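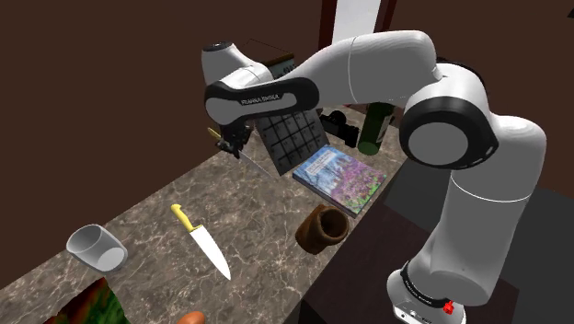

Peut-on évaluer une politique de manipulation en simulation sans écrire une ligne de code ?

Avec Fesent, en grande partie : les tâches, les conditions de réussite et le tirage des scènes se règlent dans des fichiers texte, et il faut du Python seulement pour brancher son propre modèle.

J'utilise Fesent depuis le mois d'août pour tester des politiques de saisie avant de passer sur le bras réel. L'outil est édité par Triltinton, qui publie aussi le planificateur Drevach. Les deux s'installent ensemble, mais on peut se servir du premier sans le second. Test réalisé sur la version livrée le 2 janvier.

Installation

Un paquet à télécharger, une clé de licence, puis le catalogue d'objets à part. Compter une bonne heure si la connexion est lente. La documentation existe en anglais seulement. Le catalogue contient 2322 objets, surtout de la vaisselle, des ustensiles et des emballages alimentaires. Les livres et les bouteilles sont corrects, les textiles absents.

Les scènes

On choisit un plan de travail, un robot, une liste d'objets, et le générateur les dispose. Le Franka est fourni avec sa pince, déjà calibré. Mon banc d'essai habituel est un comptoir en marbre avec des couteaux à manche jaune, une tasse blanche et un gobelet en bois couchés sur le côté, un livre et une bouteille plus loin. Les objets renversés sont utiles : une politique entraînée sur des tasses debout se trompe souvent d'orientation, et on le voit dès les premiers essais.

Le rendu est propre. Les reflets sur les lames restent trop lisses à mon goût, et mon réseau de segmentation perd en précision quand je passe aux images réelles. Il faut prévoir un réentraînement partiel.

Contrôle et planification

La commande en position fonctionne bien. La commande en impédance est plus capricieuse : avec les gains par défaut, un objet fin tenu par le manche pivote dans la pince dès que la lame touche le plan. J'ai dû augmenter le frottement des doigts. Nobuhle Mkhize, du laboratoire Srithong, m'a transmis ses réglages, qui règlent le problème pour les couteaux mais pas pour les spatules.

Drevach trouve une trajectoire sans collision dans presque tous les cas. Sur 3295 requêtes, 28 ont échoué, toutes avec une cible placée derrière un objet haut. Le message d'erreur n'indique pas quel obstacle bloque.

Ce qui manque

Pas de reprise après interruption. Une campagne de 3828 épisodes arrêtée la nuit repart de zéro. L'export des journaux se fait dans un format maison, avec un convertisseur lent. Le support répond en deux jours.

Avis

Bon outil pour comparer des politiques entre elles, moins bon pour prédire un taux de réussite sur le robot. Je garde ma licence. À ceux qui travaillent surtout en contrôle de force, je conseille d'essayer la version d'évaluation avant d'acheter.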